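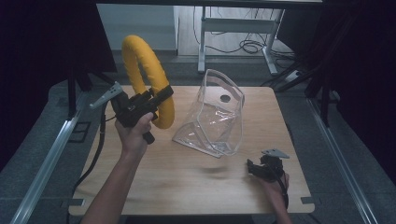 Yellow padded ring held up over the table

Ticket opened 23/10/2018 by Arūnas Venckus
Subject: Skumberg order page keeps charging me freight twice

Hi guys, me again, sorry! I'm trying to reorder padded rings through the Skumberg page and every time I get to the checkout it adds the freight to Skundley twice. Two lines, same amount, 94 dollars each. I'm happy to pay it once (well, not happy, but you know).

What I've tried so far:
Cleared the cart and started over. Same thing.
Logged out, logged back in, tried my wife's laptop. Same.
Took the postcode out and typed it in again, and it dropped to one line for a second, then the other one popped back up when I hit Continue.
Changed the colour from yellow to grey in case it was the item. Nope.

Postcode is 4000 if that helps. Account name is Jemano, the old one, not the one Abdel Hamid set up for the November catalogue.

Update, after lunch: had a poke around in my address book and there are two delivery addresses in there, both ticked as default. Didn't know you could do that! I unticked the older one and the second freight line is gone. Order's gone through.

Could you still check whether my September order got charged double as well? I can't open that invoice, it just spins. Cheers, Arūnas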